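About Us

Keldale Robot Hand Club is a student club at Nundholm School. We started in April with one small grant of 3,000 dollars and a lot of patience. Siamak Golestani teaches the programming part.

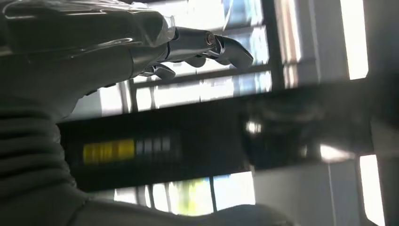
New members begin with simple grasps and keep a notebook of every trial. Sándor Hegedűs checks the notebooks. 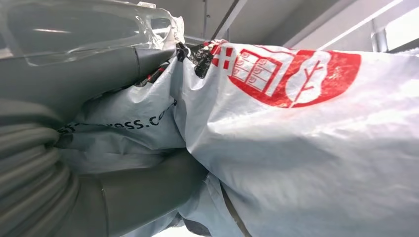
Our project this year is called Gistness, and it is about soft packages. Plastic film folds in a different way each time, so a white bag with a red logo is harder for us than a box. The membership fee is 50 dollars.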